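Speaker notes: Folding is a timing problem (the software half of the Laryea project)

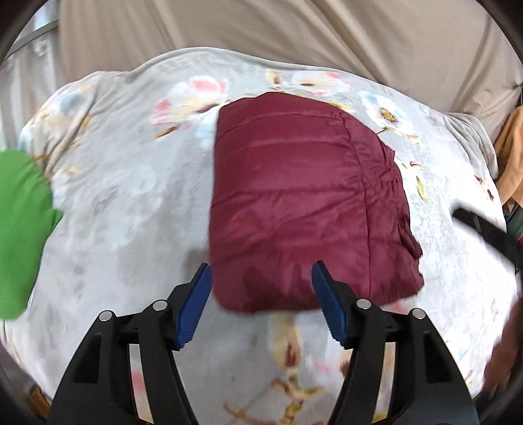
Before I start

Put the clicker in the right hand, water on the left. Say hello, say who I am, say that Akosua Issahaku did the hardware talk this morning and that I'm only here for the software. If anyone asks me about pivot pins I'm sending them to her!

Leave the title slide up while people find seats. It's a maroon puffer on a flowery blanket with the jaws open at the bottom, and it's a good one to leave up because most of what I want to talk about is already in it. Don't talk over it yet though, just let them look.

Opening (4 minutes)

Start with the question I get at every family do, which is "why can't it fold my washing yet?" My answer used to be a long one about deformable objects and infinite state spaces, and people's eyes went. So now I say: it can move its hand perfectly well, it just isn't sure when to close it. That gets a laugh sometimes. If it doesn't, carry on.

Then the shape of the talk. How we record, how we line the streams up, how we learn when to close, and what broke. Most of the time goes on the lining up, so warn them (it's the dull bit, and it's where the wins were).

Back to the title slide

Okay, now talk about it. Point at the jaws, wide open, one on each side. Point at the puffer, which is shiny and quilted and sitting there as a tall block. Ask the room where they'd grab it. Wait. Somebody will say the bottom corner, somebody will say the seam down the right. Both fine.

Then point at the shadow between the gripper tips, low down on the maroon, the one with the finger-like shapes. Our first contact detector loved shadows like that. Dark thing between the tips, must be touching, close! It would have closed on that. So the detector had learned to spot shade and we'd been calling it contact for weeks. Be cheerful about this, it's a good story against ourselves.

Also mention the darker gap on the right of the garment, where the layers overlap. Same problem with a different cause. Dark doesn't mean near, and it doesn't mean touching either.

Recording (the Gruvley part)

Gruvley is our recorder. It's small and boring and I'm very fond of it. It writes the camera stream, the jaw width and the pose into one file, each with its own clock. We don't try to sync anything while recording. We did try that at first and it dropped frames whenever the disk got busy, so now it just writes everything down as it comes and we sort it out afterwards.

Say clearly: keep the raw timestamps. Even the silly ones. I threw some away in January to save space and I'm still cross with myself.

Lining up (Nakent)

This is the long bit. Slow down here, I always gabble it.

Nakent takes a Gruvley file and works out the offset between the camera and the jaw width. The trick is very plain. At the start of each recording you open and close the jaws a couple of times. You can see the pads move in the picture, you've got the width signal from the encoder, and you slide one over the other until they match. Dark blue pads on black jaws are not the easiest thing to track, so we track the round silver pins too, because they show up nicely.

On our setup the camera was 2 frames behind the width signal. Only 2! Say it twice. And it was enough to teach the policy to close late, every single time, so it would start lifting before it had hold of anything. We spent ages tuning the controller for that. There was nothing wrong with the controller.

If there's a groan from the audience here, enjoy it.

Learning when to close (Drumen)

Drumen is the policy. Keep this short, there's a poster on it and the poster is better than me. Things to say:

It predicts the jaw width as a curve over the next little while, and then we follow the curve.

It gets no separate contact signal any more. We took the shadow-loving detector out and things got better straight away, which hurt a bit, as I wrote it.

It replans 25 times a second. Slower felt fine on towels and awful on anything padded. Padded things spring back, and the edge you were heading for has shifted by the time you get there.

Busy backgrounds were my big worry. Big printed blossoms, leaves, stems, all that on the blanket. I was sure it would go for a petal. We added a lot of crops and colour changes in training and it settled down. I don't have a clean test of which one helped, so don't pretend I do.

What broke

Be frank. Shiny fabric is still our worst case. The creases catch the light and the planner picks one of them as an edge. Also, when the gripper covers the bit you're about to grab, like the right pad over the puffer in the title slide, the model is working from memory, and its memory is short. Keeping more past frames helps and also makes it slower. We haven't found the setting we like.

And the file format changed under us halfway through, so 27 recordings needed converting by hand. By hand means by me, on a Sunday, with the radio on.

Questions I'm likely to get

Why not depth? Tried it, shiny fabric upset it, might go back.

Is Nakent out? The aligner yes, the viewer not yet, it's held together with string.

Does it work with two hands? Ask me next year. The clocks get worse, now you've got two of everything.

Would simulation do? For the arm motion, good enough. For a puffer, I haven't seen one squash properly yet, and if someone in the room has then please come and find me at the coffee.

Last slide is the links. Thank Akosua again, and don't forget to unplug the adaptor this time.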